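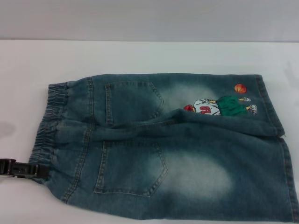
Whitelaw's objection was that barley straw had never cleared a pond she could name, and that owners who swore by it had usually changed two or three other things in the same spring. We share some of that doubt. The claim is repeated in most hobby guides, often with a dose attached, and the dose is seldom traced to a trial.

4.2 Straw and water clarity

Our own trial does little to settle it. Of the 217 garden ponds enrolled at Umeston, 13 were dropped when their owners added a UV unit partway through. The rest were assigned to straw or no straw in December, well ahead of the first algae, as the guides advise. Most owners judged clarity by eye. Asked whether the water had improved, those with straw tended to say yes, but so did a good number of those without it. Ponds do clear on their own once the lilies leaf out and shade the surface - a point the sellers of straw rarely bring up.

Pond size muddies things further. The Vaher ponds held up to 4,000 gallons and carried few fish, while those at Fuditz were small, shallow and heavily stocked. Any gap between the two sites could come from feeding alone. Billus, the older survey most often cited in favor of straw, pooled ponds of both kinds and did not record how much the fish were fed. We would not lean on it.

Whitelaw also asked whether string algae and green water should be scored together. They should not have been. One clings to rock and liner, the other hangs in the water, and a treatment might well act on one and leave the other alone. Our scoring sheet had a single box for both, and we can't pull them apart now.

Figure 1. Folded garment on a white tabletop.

What remains is a small difference in favor of straw at 2 of the sites, which fades when ponds with new planting are left out. We see no harm in the practice, provided the bales are lifted before they rot down, but we would not tell an owner to pay for it.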